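La colecta de Trosterby

Gladys Rivadeneyra llegó a la parroquia de Trosterby un viernes de octubre de 2020, con una maleta y una carta del obispado doblada en el bolsillo del abrigo. La carta decía que iba a sustituir al pastor Győri durante seis meses, mientras él se recuperaba de la operación. No decía nada de la casa, que estaba sin calefacción, ni de la llave, que no giraba si no se tiraba de la puerta hacia arriba.

La llave se la enseñó a usar Krisztina Kiss. Vivía enfrente y había cantado en el coro hasta que el coro se suspendió.

—Tire y gire a la vez —le dijo—. Con las dos manos.

Gladys tiró y giró. Dentro olía a cera y a armario cerrado. En la cocina alguien había dejado pan, café y un sobre con el nombre de ella mal escrito. El sobre contenía el cuaderno de predicaciones de Sándor Győri, forrado en papel azul, y una nota: «Por si le sirve. Los domingos de otoño no les gusta que se hable mucho. S. Győri».

Leyó el cuaderno aquella noche con el abrigo puesto. El pastor escribía sus sermones a lápiz, en frases cortas, y en el margen apuntaba quién había faltado. Había páginas enteras sobre el libro de Rut. En una de ellas, al lado del versículo de las espigas, ponía: «Preguntar a Fanni por lo de su hermano». No ponía si había preguntado.

El sábado fue a ver la iglesia. Era un edificio bajo, de ladrillo, con el techo reparado por un solo lado. Habían retirado la mitad de los bancos para guardar las distancias y los habían apilado en la sacristía, de modo que para llegar al armario de los manteles había que pasar de lado. En la entrada encontró a un hombre alto que estaba pegando cinta en el suelo.

—Salim Ndung'u —dijo él, sin levantarse—. Llevo las cuentas. También llevo la cinta.

—¿Y cómo van?

—La cinta bien.

Le enseñó las cuentas después, en la mesa de los himnarios. En el fondo del tejado había 1.119 euros. El presupuesto del taller Szalai, el más barato, pedía 1.854. Faltaba el resto, y faltaba además el invierno, que entraba por el lado sin reparar. Desde marzo apenas se recogía ofrenda. La gente mayor no venía y los jóvenes nunca llevaban monedas.

—El pastor quería hacer la fiesta de la cosecha de todas formas —dijo Salim—. Al aire libre. Luego se puso enfermo.

—¿Se hacía siempre?

—Siempre en el patio, con sopa. Cada uno pagaba lo que quería.

Gladys dijo que lo pensaría. Lo pensó mientras comía de pie en la cocina y mientras buscaba una toma de corriente que funcionara para la estufa. A las seis de la tarde cruzó la calle y llamó a casa de Krisztina.

—¿Quién hace la sopa en la fiesta de la cosecha?

Krisztina se secó las manos en el delantal.

—Fanni Major —dijo—. Pero Fanni ya no viene.

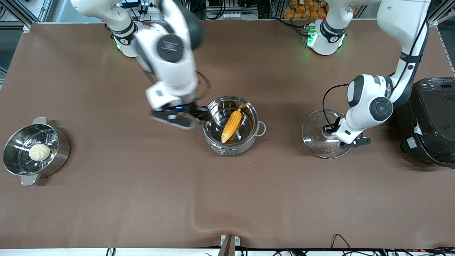
El sermón de la cosecha lo escribió Gladys tres veces. La primera versión hablaba de la gratitud y le pareció que podía haberla dicho cualquiera en cualquier sitio. La segunda empezaba con Rut en el campo de Booz, pero al cabo de dos páginas notó que estaba copiando el tono del cuaderno azul, y la rompió. Para la tercera partió de lo que tenía delante: una olla de metal con una mazorca de maíz amarilla dentro, puesta en diagonal, sola en el fondo brillante. Escribió que una mazorca en una olla no era una comida, que era apenas el principio de una, y que la ley antigua mandaba dejar sin segar los bordes del campo para que alguien más pudiera empezar también. Leyó la frase en voz alta. La dejó.

Fanni Major vivía al final del camino de Kurkis, en una casa con dos puertas. Gladys fue el lunes por la tarde. Llovía poco. Llamó a la primera puerta y le abrieron la segunda.

—Usted es la nueva —dijo Fanni.

—La suplente.

—¿Viene por la sopa?

—Vengo a presentarme. Lo de la sopa también se lo iba a preguntar.

Fanni la hizo pasar. Se sentaron con la ventana abierta y cada una en un extremo de la mesa. Era una mujer de más de setenta años, de manos grandes, que miraba a la calle cuando hablaba. Contó que había hecho la sopa desde que enviudó. Contó que su hermano Imre había muerto en julio, en el hospital, y que en el entierro habían podido estar cuatro personas. El pastor Győri había sido una de las cuatro.

—Leyó un salmo —dijo Fanni—. Corto. Luego me preguntó si necesitaba algo y le dije que no. Y no volvió.

—Ya estaba enfermo.

—Lo sé ahora. En julio no lo sabía.

Gladys pensó en la nota al margen. No estaba segura de que le correspondiera hablar de ella. Un cuaderno prestado no era suyo, y lo que un pastor apunta a lápiz lo apunta para sí. Pero él se lo había dado entero, sin arrancar ninguna página.

—Tenía escrito su nombre —dijo al final—. En el cuaderno de los sermones. «Preguntar a Fanni por lo de su hermano».

—¿Y por qué no preguntó?

—No lo sé.

Fanni se levantó y cerró la ventana. Estuvo un rato de espaldas. Después abrió un cajón y sacó una libreta de tapas duras con las recetas de la parroquia.

—Hace falta apio —dijo—. Y que alguien me traiga la leña antes de las ocho. A las ocho y media ya es tarde.

La fiesta se celebró el domingo siguiente, en el patio, después del oficio. Salim había marcado el suelo con cinta hasta la verja y había puesto las sillas de dos en dos. Krisztina repartía los cuencos con guantes. Vinieron más de los que Gladys esperaba y menos de los que cabían. Un matrimonio de Tinon llegó en tractor. Algunos se quedaron al otro lado de la verja, por prudencia, y Krisztina les pasó los cuencos por encima.

El sermón duró nueve minutos. Gladys lo dijo de pie junto a la puerta, sin micrófono, y en el pasaje de los bordes del campo se levantó viento y tuvo que repetirlo. No supo si gustaba. Los de la primera fila miraban al suelo, que era, según le explicó Salim más tarde, como escuchaban allí.

Leyó también el nombre de los muertos del año. Eran seis. Cuando llegó a Imre Major hizo una pausa, y en la pausa Fanni, desde la lumbre, dijo «presente», en voz normal, como en la escuela. Una mujer de la segunda fila repitió la palabra. Gladys siguió con el nombre siguiente y también con ese alguien dijo «presente», y así hasta el último.

Por la tarde contaron la colecta en la sacristía, entre los bancos apilados. Salim hacía montones y Gladys apuntaba. Salieron 398 euros.

—Con lo que había no llega —dijo él.

—No.

—Pero Szalai me debe un favor. Le voy a preguntar si empieza por la parte de la gotera y cobra el resto en primavera.

—¿Qué favor?

—Le arreglé los papeles del almacén. Cosas mías.

Guardó el dinero en la caja y la caja en el armario de los manteles. Gladys recogió el lápiz. Tenía frío en los pies y pensaba en la estufa.

Esa noche llamó a Sándor Győri. Era la primera vez que hablaban. Él tenía la voz débil y tardaba en contestar. Preguntó por el tejado, por la llave de la casa y por si había venido gente de Tinon. Ella le contó todo por orden. Lo de Fanni lo dejó para el final.

—Le dije lo que ponía en el cuaderno —dijo—. Quizá no debí hacerlo.

Hubo un silencio largo en la línea. Se oía una televisión en otra habitación.

—Fui dos veces hasta su puerta —dijo el pastor—. En agosto. No sabía a cuál de las dos llamar.

—Llame a la primera —dijo Gladys—. Le abrirá la otra.

Él se rió un poco y le entró tos. Cuando se le pasó, le pidió el teléfono de Fanni, que tenía apuntado en alguna parte y no encontraba. Gladys se lo leyó despacio, dos veces. Después colgó, sacó el cuaderno azul del cajón y buscó la página de Rut. Con el mismo lápiz de las cuentas escribió la fecha al lado de la nota, y debajo, para el domingo siguiente, los nombres de los que habían faltado.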